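Zhiqiang Li and Ovidiu Jitaru
2020-01-15

4. Enrollment at shared-access desks

4.1 Why the desk matters

Most studies of small pension plans for informal workers ask who is eligible and how much they pay in. We were far more excited by a plainer question: how does a person get from hearing about a plan to seeing their own name on the list? In Tirkurby and Brarau, the two towns we studied, that path nearly always runs through a shared-access desk, a counter with a computer, a printer and a clerk who knows the form by heart.

We followed 345 applicants who came to these desks to join the Billberg savings pension. Of these, 344 agreed to let us read the status page for their application, and 219 came back to the desk to check it themselves. That second number delighted us! We had expected people to file the form and forget it, and here were street vendors, tailors and farm hands making a special trip to read one line on a screen.

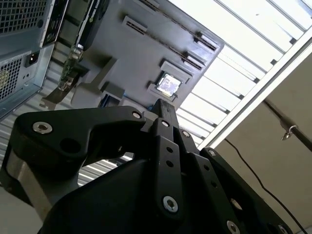
Figure 4(a). Open computer case, with gripper, from below.

4.2 What applicants asked

The questions were wonderfully practical. Applicants wanted to know if the name on the form had to match the name on the bank passbook letter for letter (it does, and a missing middle name was the most common cause of a "pending" status). They asked if a spouse could join under the same phone number. Many asked what happens to the money if they miss a month during the rains, and the clerks in Brarau had worked out a lovely way of explaining it with a paper calendar and a pencil.

Age rules caused less trouble than the literature suggests. What did cause trouble was proof of age. Older applicants often held two papers with different birth years, and the online form takes only one. Clerks told us they picked whichever paper the bank already had on file, a sensible habit that appears in none of the official guidance we read.

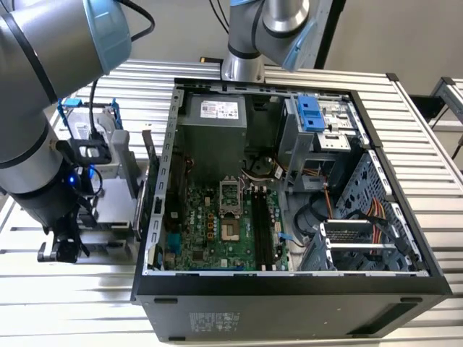
Figure 4(b). Desktop tower on its side, panel removed, between two robot arms.

4.3 Checking the list

The status page returns one of three words: received, pending or active. Applicants in Tirkurby tended to read "received" as final approval and went home happy, sometimes with the first payment still unmade. In Brarau the clerks wrote the word on the back of the receipt along with the next thing to do. It is such a small step, and we think it deserves a proper trial of its own, with desks assigned at random and a follow-up in September.

We also tried the short form of the Tennant Clarity Scale on the wording of the page. Applicants liked the idea of a list they could look up without asking anyone, but they wanted the date of the last update shown next to their name. Several came back on consecutive mornings to see if anything had moved, and a date would have spared them the walk.
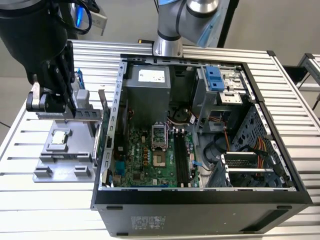 Figure 4(c). CPU chip in the gray fixture.

4.4 Limits

Our applicants had already reached a desk, so this section has little to say about people who never got that far. Payment records were open to us for Brarau only, and for that reason we make no claim about how long members keep paying in either town. Even so, the interviews are full of detail we could not fit here, and we would love to see other teams take up the question of the returning applicant, who has had far too little attention in pension research. Section 5 turns to the clerks and how they are paid.

Shares: 2 | Comments: 0

© 2020 Zhiqiang Li and Ovidiu Jitaru. All rights reserved. Contact the authors | Back to top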